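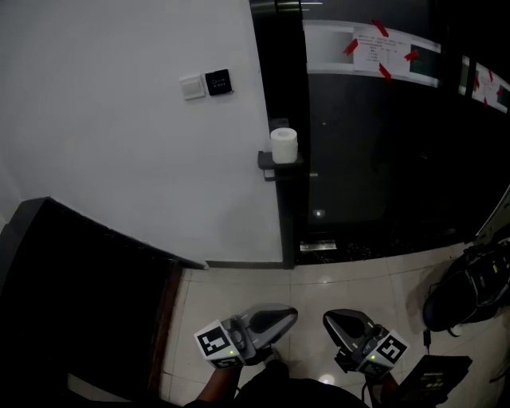 4.2 Who gets named as the source?

I'll start with the part that gave me the most trouble. When a minister resigns, the first wire story is often four or five lines long, and somebody has to be the source for it. I wanted to know who. So I went back to the 2317 stories in the Auer collection (the set I froze on 10/04/2018) and coded each one for the first person or office quoted. Dagmar Brabec coded them too, in a separate file, and we argued about the leftovers over a lot of coffee.

The stories cover 237 resignations. In 876 of them the first source is a spokesperson with a full name and a job title - easy. The messy ones are the "sources close to the minister" and the stories that simply lean on another agency. I'd planned to lump those together, but Žofie Vávra talked me out of it and I think she was right. A borrowed report can be traced. An unnamed friend of the minister can't, at least not by me!

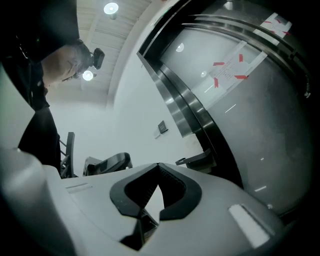 Figure 3. Gripper body with V-shaped jaw opening.

We disagreed on 83 stories. Most of these were translated pieces where a title like "state secretary" could mean a politician or a civil servant, depending on the country. Malte Kohlhase had run into the same snag in his Codow study and kept a list of such titles, which he kindly let me use. I followed his list everywhere except for deputy ministers, who I always counted as politicians.

One more thing about timing. I only looked at the first version of each story, so if a name was added an hour later, it isn't in my numbers. Frauke Meinecke has been collecting the later versions since February and I'd love to see what they do to the unnamed group. The coding sheet is in Appendix B, with my scribbled notes typed up next to each category.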